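Subject: Re: [workshop-users] Dustpans and brushes for the benches
From: Gwion Owen
Date: 18 December 2024

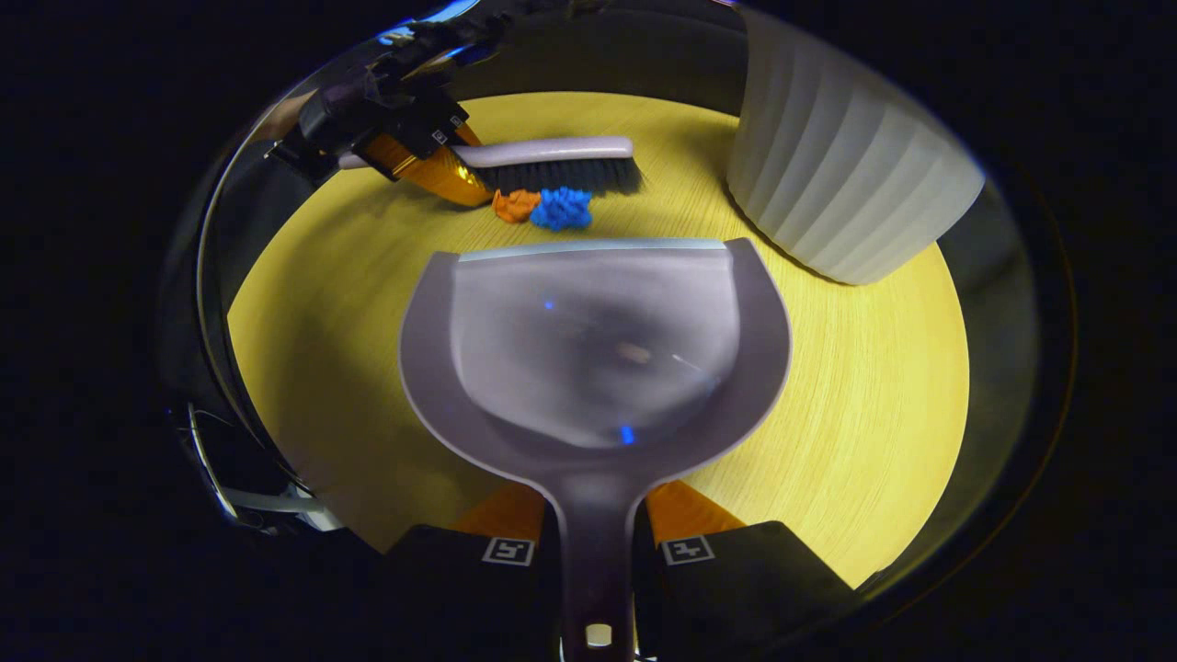

Dear all,

I have read the answers with attention and I would like to add my own experience, because I am the person who ordered the last sets. Strazds asked which kind of dustpan is good for table work, and I think the front lip matters more than the size. On the cheap ones the lip is only the same plastic as the rest, and after one winter it becomes wavy and the fine dust goes under it. The grey one has a thin metal strip along the front, and it sits flat against the table top, so there is very little gap for the dust to find. It also has a hole near the end of the handle, so it can go on a hook, and I ask everybody kindly to use the hooks.

> Strazds wrote:
> Hello, we have a small bookbinding room, four tables, and every evening
> there are paper crumbs and dry glue on everything. We use a floor
> dustpan for the tables and it feels wrong. It also leaves a line of dust
> which we then push to the floor with the hand. Which type do you use,
> and do you buy the brush together with it or separately? How many
> for one room? We don't have a big budget before February.

To the first point: please do not use the floor one for the tables. We did this for two years, and the small stones from the shoes made scratches in the varnish. Now we have separate sets, and the floor sets have a piece of red tape round the handle. It is not beautiful but it works.

To the brush: we buy them together when the price is fair, but the brush is always finished first. When the bristles start to bend to one side I change only the brush and keep the pan. For paper crumbs I would take soft bristles. For dry glue the soft ones are not enough, and you need to loosen the glue before with a plastic card or an old ruler. One of our members uses the edge of the dustpan for scraping. I have asked him to stop, as a bent strip is worse than no strip.

To the number: we have 14 sets for the whole building, which is too many on a quiet day and too few at the end of a course. For four tables I think 2 sets are enough, if they have a fixed place which everybody can see. Before we had the hooks, the sets lived in the cupboard under the sink, and people cleaned with their sleeves.

Judow asked me privately about washing. I wash the pans with warm water and a little washing-up liquid, and I dry the metal part with a cloth straight away – otherwise there can be brown spots where it meets the plastic. The brushes I only comb with an old fork and knock against the bin outside. If you wash them, let them dry lying on the side and not standing on the bristles.

I still have one question of my own. Dukar wrote in the autumn that he knows a shop which sells replacement brushes without the pan, with the same handle length. I looked in the archive of the list but could not find the message. Could you please send the name again? I would need eight pieces, and perhaps Feredholm would like to join the order, so that we share the postage.

With kind regards,
Gwion Owen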